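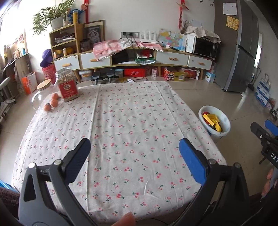 4.2 Containers used for dry cereals

Oats, muesli and similar foods lose crispness when they take up water from the air, and the rate at which they do so in the home depends mainly on the closure of the container and on how often it is opened. The household survey recorded the container in use at the time of the visit, whether or not it was the one in which the food had been sold. Containers were assigned to four classes: original bag, original rigid pack, reused rigid pack and purpose-bought storage vessel. A glass jar that still carries a printed label, such as the tall jar with the red label standing on the cherry-patterned cloth in Figure 2, cannot be placed in a class by sight alone, as the same jar may be on its first filling or a later one. In such cases the class was taken from the answer given by the person who did most of the cooking.

Of the 776 households in the sample, 600 had at least one opened cereal food in the kitchen or dining area. The remainder were left out of the analysis in this section but were kept for the work on flour and pulses in Section 5. Where a household had several opened cereals, the one most recently eaten was used. This rule favours breakfast foods over baking ingredients, and the results should be read with that in mind.

Reused jars raised a difficulty with dates. The date printed on a jar refers to its first contents, and respondents in Nyamweya often gave that date when asked how old the food was. Interviewers in Drendano had been told to ask when the jar was last filled, and the two sets of answers are therefore not directly comparable. Storage times from Nyamweya have been treated as missing for all reused rigid packs. The wording was made uniform before the December visits.

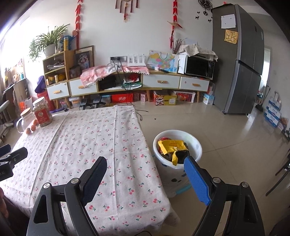 Water content was measured by oven drying on samples taken from the upper third of each container. Samples were sealed in foil pouches at the house and weighed on the day of collection. Kitchen air temperature was held as a covariate; the mean across all visits was 23 °C. Differences between the two rigid classes were small once time since opening had been allowed for, and the interval for the difference included zero. Folded bags gave higher values than either, with a wide spread that we attribute to the way in which the fold was made and secured.

Closure type was coded separately from container class. Screw lids, clip lids and push-fit lids were kept apart, and corks were grouped with push-fit lids owing to low numbers. Makokha and Rashidi coded all closures independently from the visit sheets, and disagreements were settled by Muli. Most disagreements concerned lids described only as "plastic", a term that the sheet should not have allowed.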